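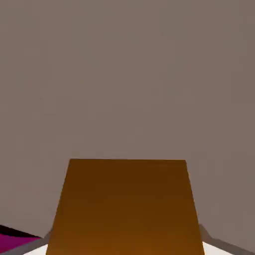 The owner of Brurnasetti, a one-room bakery that opens at 5 in the morning, started baking rye because she missed the bread she grew up with. "You couldn't buy it anywhere near here," she says. "So I made it badly for a whole winter, and then one morning it was good!"

She bought her first sourdough starter in 2000 and it's still going, fed twice a day from a bucket of Medaser flour. The dough rests for 16 hours in the back, and she checks it by smell more than by the clock. "Sour apples, that's what I want. If it smells like vinegar I've waited too long."

On a July morning she sells 70 loaves, mostly to people walking down from Hultance with their dogs. The caraway one goes first. She'd love to try a version with dark beer and whole oats, and gets so carried away telling me about it that the oven timer rings twice before she hears it.

"Take the heel," she says, handing me the end of a loaf. "With butter. Lots of butter."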